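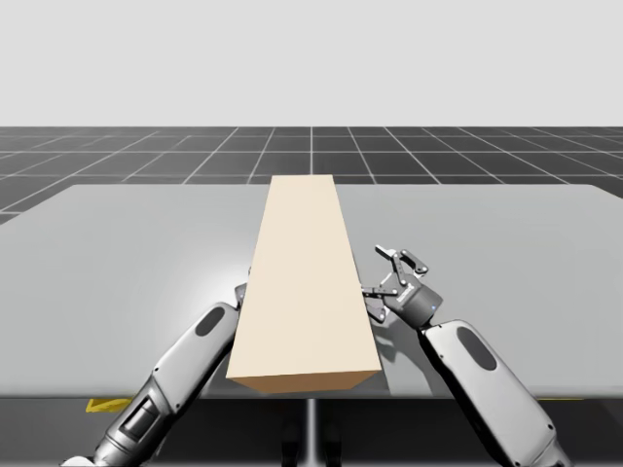 Die Zentralperspektive ist ein Verfahren der darstellenden Geometrie, bei dem räumliche Gegenstände so auf eine Fläche abgebildet werden, wie sie einem einzelnen, unbewegten Auge erscheinen. Alle Sehstrahlen laufen in einem Punkt zusammen, dem Augpunkt, und werden dort festgehalten, wo sie die Bildebene durchstoßen. Geraden, die im Raum parallel zueinander und nicht parallel zur Bildebene verlaufen, treffen sich in der Abbildung in einem gemeinsamen Fluchtpunkt. Am leichtesten ist das an einem gerasterten Boden abzulesen: Die dünnen weißen Linien auf dem dunklen Grund streben hinter der Bildmitte zusammen, die quadratischen Felder werden mit der Entfernung kleiner, und der Boden endet an einem geraden Horizont. Die hintere Kante der hellgrauen Tischplatte dagegen bleibt waagerecht, wie es bei Kanten parallel zur Bildebene sein muss.

Von J. Avitz
28. Februar

Grundbegriffe

Die Bildebene ist die gedachte Fläche zwischen Auge und Gegenstand. Der Fußpunkt des Lotes vom Augpunkt auf diese Ebene heißt Hauptpunkt, die Länge des Lotes Distanz. Der Horizont ist die Schnittgerade der Bildebene mit der waagerechten Ebene durch den Augpunkt. Er liegt also immer auf Augenhöhe des Betrachters. Wer sich hinsetzt, senkt den Horizont, wer auf eine Leiter steigt, hebt ihn. Bei geneigter Bildebene kann er außerhalb des gezeichneten Ausschnitts liegen.

Linien, die senkrecht auf der Bildebene stehen, werden Tiefenlinien genannt. Ihr Fluchtpunkt ist der Hauptpunkt. Waagerechte Linien, die die Bildebene im Winkel von 45 Grad treffen, fluchten in die beiden Distanzpunkte. Diese liegen auf dem Horizont links und rechts des Hauptpunktes, jeweils im Abstand der Distanz.

Formen

Nach der Lage des Gegenstands zur Bildebene werden gewöhnlich 3 Fälle unterschieden. Bei der Frontalperspektive liegt eine Seite eines Quaders parallel zur Bildebene, es gibt für seine Kanten nur einen Fluchtpunkt. Bei der Übereckperspektive bleiben allein die senkrechten Kanten parallel, die übrigen fluchten nach zwei Seiten. Steht keine Kantenrichtung parallel zur Bildebene, kommt ein dritter Fluchtpunkt über oder unter dem Horizont hinzu. Man spricht dann von Frosch- oder Vogelperspektive, wobei beide Wörter im Alltag auch lockerer verwendet werden.

Konstruktion eines gerasterten Bodens

Das Zeichnen eines Fliesenbodens gehört zu den ältesten Übungen des Faches. Auf der Grundlinie werden gleiche Abstände abgetragen, etwa 12 Teile, und die Teilungspunkte mit dem Hauptpunkt verbunden. Damit sind die Tiefenlinien gegeben. Eine Gerade vom äußersten Teilungspunkt zum gegenüberliegenden Distanzpunkt bildet die Diagonale des Bodens. Wo sie die Tiefenlinien schneidet, werden Parallelen zum Horizont gezogen.

Ein verbreiteter Fehler älterer Werkstätten bestand darin, jede folgende Fliesenreihe um einen festen Bruchteil der vorigen zu verkürzen. Das Ergebnis wirkt auf den ersten Blick brauchbar, die Diagonalen der Felder bilden jedoch keine durchgehende Gerade mehr - ein einfaches Mittel zur Prüfung fremder Zeichnungen.

Geschichte

Verkürzungen und zusammenlaufende Linien kommen bereits in der antiken Wandmalerei vor, allerdings meist ohne einheitlichen Fluchtpunkt. Die geometrisch begründete Konstruktion entstand im frühen 15. Jahrhundert in Florenz und wurde noch im selben Jahrhundert schriftlich gefasst. Im 16. Jahrhundert verbreiteten gedruckte Lehrbücher das Verfahren nördlich der Alpen, oft mit Abbildungen von Hilfsgeräten wie Fadengittern und Sehrohren. Später ging die Perspektive in der projektiven Geometrie auf, die den Fluchtpunkt als Bild eines unendlich fernen Punktes behandelt.

Verzerrungen und Grenzen

Die Abbildung ist streng genommen nur vom Augpunkt aus richtig. Bei kurzer Distanz erscheinen Körper am Bildrand gedehnt, Kugeln werden dort zu Ellipsen. Zeichenschulen empfehlen deshalb, den Sehwinkel klein zu halten. Vojtěch Malý führt in seinem Lehrheft »Linie und Tiefe« (Verlag Garrido, 82 Seiten) dieselbe Straßenansicht von Dirnus mit mehreren Distanzen vor und rät Anfängern, den Augpunkt lieber zu weit als zu nah zu wählen.

Auch entspricht die ebene Abbildung nicht in jeder Hinsicht dem Sehen. Das Auge bewegt sich, und zwei Augen liefern zwei verschiedene Bilder. Manche Maler haben daher bewusst mehrere Fluchtpunkte für parallele Linien verwendet.

Verwandte Artikel

Axonometrie
Anamorphose
Distanzpunkt
Kavalierprojektion
Luftperspektive
Projektive Geometrie
Zeichenschule Mutgate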